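Two-Arm Bench Helper: Project Report
Hwa-young Wi
Shared workshop build, second term

Purpose

The aim was to build a pair of small robot arms that can pass parts and tools across a workbench, using printed parts wherever possible. I worked in the Tapia workshop, where the bench is shared, so whatever I set up had to live alongside other people's spools, tape and tools.

Parts and cost

The motors and driver boards came as a kit from Plivine. Everything at the finger end was printed in the workshop. Total spend was $391, and $122 of that went on replacement motors after I wired one joint backwards in June and stripped the gears. The replacements have a higher torque rating and I would buy them first next time.

Fingers

The first fingers were solid and flat. They held a square block well and dropped almost everything else. The second version has a stiff mount with a ribbed wedge bolted to it, printed in a flexible filament. The ribs let the wedge give a little around a curved object. Each rib took several tries to get right, mostly because the flexible filament strings badly if it has picked up moisture. Drying the spool overnight fixed most of it.

Control

Each arm is driven by hand from a matching leader arm, and the joint positions are logged. Wollis, the replay program I wrote, plays the log back. Replay is only as good as the starting position of the object. If the object is off by up to 2 cm the fingers usually still close on it. Past that they miss or push it away.

Test objects

I used a flat printed ring and a screwdriver with a powered handle. The ring is thin and lies flush with the bench, so the fingers have to come in low. The screwdriver is taller and heavier at one end. I ran 36 replays in all, split evenly between the two objects. The screwdriver was picked up in most of them. The ring was picked up in fewer than half, and the usual failure was a fingertip riding up over the edge.

Remaining work

The cable on one wrist still needs a clip. I also want a thinner tip on the wedge for flat parts, and a lower approach angle in the logged motion.

The ring on the bench, seen in all three: 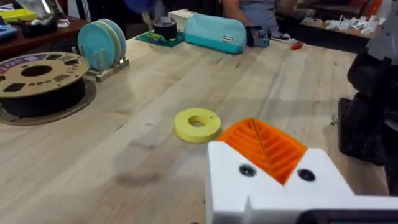
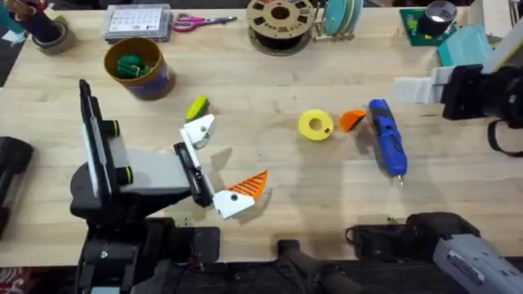
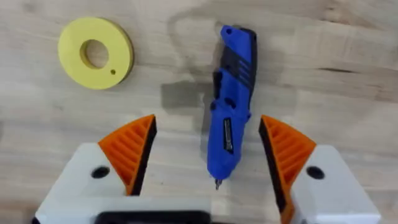 Nazma Sarkar read the draft and thought the ring results should be reported separately for each arm, as the two wrists were not assembled the same way and one has more play in it. She also asked whether a strip of thin rubber under the ring would raise it enough for the present tips to get beneath the edge, which would be quicker to try than reprinting the wedges.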